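From: Stela Ciobanu
To: Clanis parents list
Date: 29 August 2022
Subject: Re: [clanis-parents] Grandparents' stories book

Oana Olteanu wrote:
> Hi all, I've got 971 words from my mum about raising four of us
> over a bakery and she won't let me cut any of it. Is there a limit?
> Also, does it have to be about mums? My neighbour would love
> to write something about her grandad.
> Oana

Hi Oana,

Oh, please don't cut a word! We said 1,000 as the limit so your mum is safe. Smaranda's dad sent in 1,182 and I've already told him he can keep the lot, because the bit with the goat on the ferry made me cry on the bus (in a good way, mostly).

And yes, grandads are very welcome. Uncles too, and the lady down the road who minded you after school. I only wrote "mums and grandmas" in the first email because that's who I was thinking of that night, with my own mum on the phone telling me how to do my cabbage rolls.

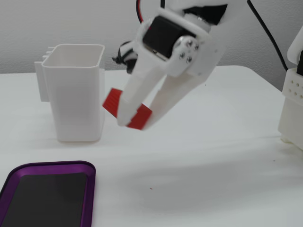
Holding on to the red block.

Now, photos. If you have old prints, bring them to Cakenance any morning this week and I'll scan them while you have a coffee. Please write the names on a sticky note and not on the back in pen, I've already had one go right through Nonna's face. Sânziana has offered to colour-correct the faded ones but she's only got evenings, so the sooner the better.

Still missing: Lenuța's story about her aunt's wedding dress, and a favourite recipe from anybody at all. So far we have three for plum dumplings and they all disagree about the flour.

Oana, could you ask your mum if she minds us using the bakery's real name? And does she want her maiden name in there as well?

Cheers,
Stela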